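3.2 The covered table

We began this part of the Garside study expecting the table to matter very little, and it became our favorite thing in the whole project! A work surface sets the terms for everything done on it. It decides how a bowl sounds when it is put down, how far a small part skids, and how easily the eye finds something pale that has been dropped.

In the first round, all tasks were done on bare wood. Trudy Doolan, who ran the sessions at Stulevby, noted that people set things down with great care and often paused just before contact. For the second round we laid a single sheet of white foam board over the tabletop and left a border of wood on every side. The border was her idea, and a very good one – it gave people an edge they could see without being told where the work area stopped.

The objects stayed the same in both rounds: a white stand with an upright post and a short peg, a bowl, and a handful of small items. We placed the stand toward the far side, so that each task included a real reach across the board (Figure 4).

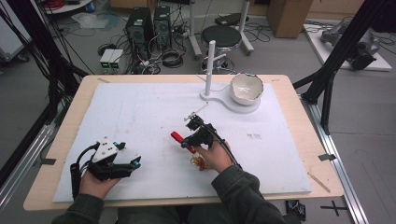 Figure 4. The covered table during a two-handed task. The bowl rests in the rounded part of the stand's base; wood is visible around the foam board.

Across 800 trials, 28 ended with an item leaving the board, and we were delighted by how seldom it happened. White items on white foam were harder to spot, though, and several people asked for a colored sheet. The foam also picks up marks. We kept the same sheet for 30 sessions before changing it, and some people had begun using the smudges as landmarks when placing things – a habit we had not planned for and would love to study properly. Section 3.3 takes up the placing of the bowl.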